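Court notes, October round-up

Quick one this month, sorry, short on time. The Pusumel warehouse fraud case is finally over at first instance. Suspended sentence for the manager, plus repayment to 1162 customers. 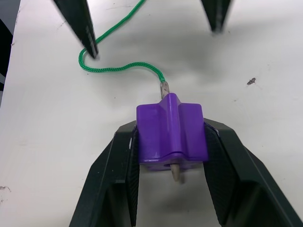
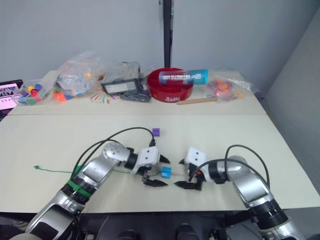
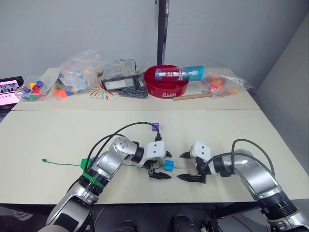
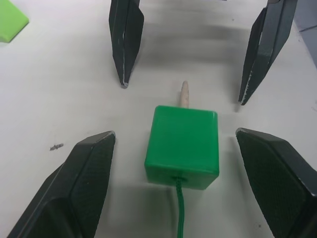
Skurska, the parent firm, wasn't charged. Judge took 9 minutes to read the ruling, then everybody out into the corridor. Prosecutor wanted prison, may appeal, wouldnt say when.

Claims: up to 100 euros each without reciepts. More than that, bring paperwork. Forms at the Kováčik office, mornings only, or by mail. Quote file 2427.

Patanix hearing moved again. New date when we get one.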